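Keeping a Plank Floor Alive in a Room People Work In

Posted September 5, 2022, by Aigars Toom

I have looked after the plank floor in our shared workshop on the Olstead side of town for 9 years, which makes me the local authority, mostly on things I did wrong the first time. What follows is the part of that education I'm willing to put in writing.

Sweep before you mop. I know, everyone knows. Everyone also walks in at closing time, sees one gray patch and goes straight for the bucket. Grit plus water is a very gentle grinding paste, and you are paying for the privilege of pushing it around. Use a soft broom, go with the boards, and do the corners first so you don't end the evening chasing fluff across the part you already finished.

Then the mop, wrung out until your wrists complain. If the floor is still shiny with water when you've rinsed the bucket and put it away, you used too much. My predecessor, Mrs. Dambrauskienė, could do the whole room with one bucket and have it dry before the kettle boiled. I have never matched this and have stopped trying in front of witnesses.
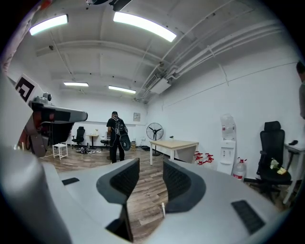 Light does more for a clean floor than any product in a bottle. I used to mop after dark with only the back half switched on, to save on the bill, and every morning the floor showed me what I had missed. Put on everything you've got. Four ceiling panels over a white room will pick out a smear from the doorway, and white walls help by throwing the light down onto the planks. Walk the room once toward the lamps and once away from them. The streaks hide in one direction only.

While you're looking up, look at the pipes. Any run of pipe along a ceiling collects dust on its top side, where you can't see it, and lets it go whenever somebody slams a door. Do it twice a year with a long-handled duster and an old sheet spread underneath. I do ours in December and again when the weather turns warm. The same goes for the air conditioner: switch it off, rinse the filter in the sink, let it dry completely and put it back the right way around. There is an arrow on mine. I found it in my third year.

Scratches. Small ones can be rubbed with a wax stick in a color slightly darker than the wood. Lighter looks like chalk. Wait 20 minutes, buff with a sock, and stop. The urge to go on buffing has cost me one good sock and a dull oval near the door.

For felt pads under chair legs, I buy the Welitz ones in the big bag of 500, which sounded like a lifetime supply and wasn't. The Eveck pads stick better but go bald sooner. Clean the leg with rubbing alcohol first or either kind will be stuck to somebody's shoe by lunch.

Squeaks I treat with talcum powder, worked into the gap with a dry brush and walked on for a while. It works on 2 boards out of the 3 that bother me. The third one I step over.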